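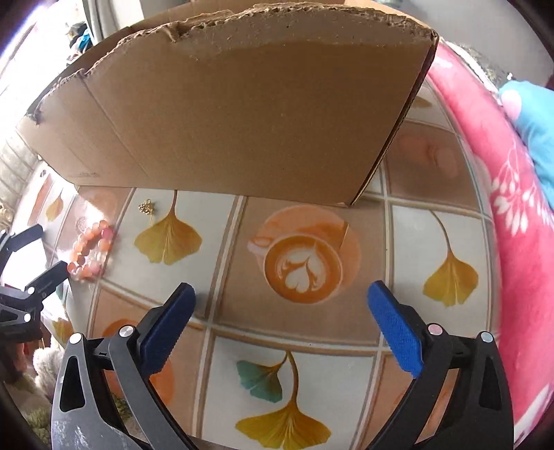 Attachment 1: box, front side, top edge torn

Home | My tickets | Printers | Shipping accounts | Log out

August, opened by Dorota Borkowska

Subject: Khoo label printer prints every label shifted left, then blank one, then stops

Status: Closed (fixed by customer)

Typing this between orders so sorry if it jumps around.

Khoo desktop label printer, USB, connected to a Windows laptop. Labels come out of Hestport. I run a small resale shop out of Bamden, mostly accessories, and everything goes out through Hestport because it does the customs forms for me. Worked fine for months. Then yesterday after lunch the address block started printing way too far left, first letters of every line gone. So "Maple Street" is "ple Street". After each label it feeds a blank one. After 8 or so good-ish tries it just stops, light goes red, queue says "Error - printing".

Tried so far:
- turned it off and on
- other USB port
- new roll, same brand, same size
- deleted the whole queue
- cleaned the roller with the little cloth that came with it

No change. Barcode is cut off too so the post office won't scan it, lady at the counter typed two of them in by hand and was very clear she won't do it again.

Need this today if at all possible.

10:20 am, Amirul Tarigan, Bimton Support

Hi Dorota, thanks for the detail. Shift plus blank label is nearly always a page size mismatch. Please check:

1. Printing preferences for the Khoo, Page Setup tab. What size does it say?
2. In Hestport, Settings, Labels, what format is selected?
3. Print dialog, is scale set to 100 percent or "fit to page"?

Also did Windows update recently? And could you send photos of the next parcel label and the printer's status light.

10:55 am, Dorota Borkowska

1. Says "USER" and then a size I never picked. Wider than my labels
2. 4x6
3. Fit to page. Never touched that. Changed it to 100, now the text is bigger and even more is missing. Put it back.

Yes on the update, laptop restarted by itself the night before. Did not connect the two.

Photo of the status light won't upload, says file too large. It's red, solid, not blinking.

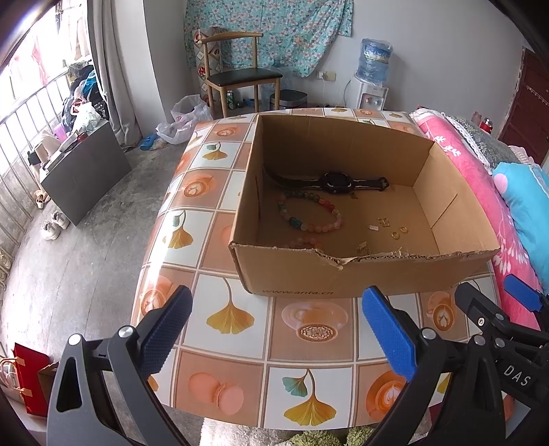 Attachment 2: watch, bead bracelets and small jewelry in box

11:10 am, Amirul Tarigan, Bimton Support

No worries about the light, solid red is what I needed. On that model it means media error. It thinks the gap between labels isn't where it should be, so it gives up.

What probably happened: the update swapped our driver for a generic one and the saved label size went with it. Driver thinks page is wider than the roll, so the left side falls off. The blank one is it looking for the rest of the "page".

Please leave scale at 100 percent from here on. I know it looked worse. Fit to page is hiding the real problem.

Steps:
- Unplug USB, leave printer on
- Devices and printers, remove every Khoo entry. There may be 2, one with "(Copy 1)" after it. Remove both
- Print server properties, Drivers tab, remove the Khoo driver and choose "driver and package"
- Restart
- Install the driver from our downloads page, NOT from Windows
- Plug USB back in when the installer asks, not before
- Page Setup, pick 4x6, apply, close, open again and check that it stuck

12:05 pm, Dorota Borkowska

There were two, yes. Removed both. But the driver won't delete. "The specified printer driver is currently in use." By what?? Printer's not even plugged in.

Restarted, same message.

12:15 pm, Amirul Tarigan, Bimton Support

Print spooler is holding on to it. Open Services, find Print Spooler, stop it, start it again, then delete the driver straight away before opening anything else. Close Hestport first, including the little icon by the clock. The Hestport helper keeps a connection to the printer open in the background and that's often what's using it.

12:40 pm, Dorota Borkowska

It was the helper. Closed it by the clock, restarted spooler, driver deleted first try.

Installed yours. Page Setup says 4x6 and it stays 4x6. Test page from Windows is perfect, all the way to both edges. No blank one after.

BUT label from Hestport is now sideways. Prints the top half on one label and the bottom half on the next. Getting closer I guess

1:05 pm, Amirul Tarigan, Bimton Support

Much closer. Test page good means the printer side is done. Hestport remembers orientation separately for each printer and you've got a new printer entry now as far as it's concerned. Settings, Labels, Printer profile. Delete the old Khoo profile, add a new one, set to Portrait and uncheck "auto rotate". Save, quit, reopen.

And do a gap calibration while you're there: hold the feed button until it blinks twice, let go, it will push out a few labels and settle. Don't pull them while it's moving.

1:30 pm, Dorota Borkowska

Done. Portrait, auto rotate off. Calibration pushed out three labels and the light went green.

Printed the stuck order, all of it is there, barcode too. Scanned it with my phone and the tracking number comes up. Printed the other 13 in one go, no blanks, no stop.

Question before you close it, will Windows do this again next update?

1:45 pm, Amirul Tarigan, Bimton Support

Great. It can, yes. In System, Advanced, Hardware, Device installation settings, choose No. That stops it replacing the driver in most cases. If the shift comes back, check Page Setup first, if it says "USER" it's the same thing again and you can repeat the steps from this ticket. Keep the installer file somewhere handy.

I've let the Hestport people know about the helper blocking the driver removal, it's come up before.

1:50 pm, Dorota Borkowska

Set to No. Installer's on the desktop. Voided the two bad labels in Hestport, refund shows as pending. You can close it, post office shuts at 5 and I still have tape to do. Thankyou

1:52 pm, Amirul Tarigan, Bimton Support

Closing. Replying to this ticket reopens it.

Contact Bimton Support | Copyright Bimton, all rights reserved | Back to top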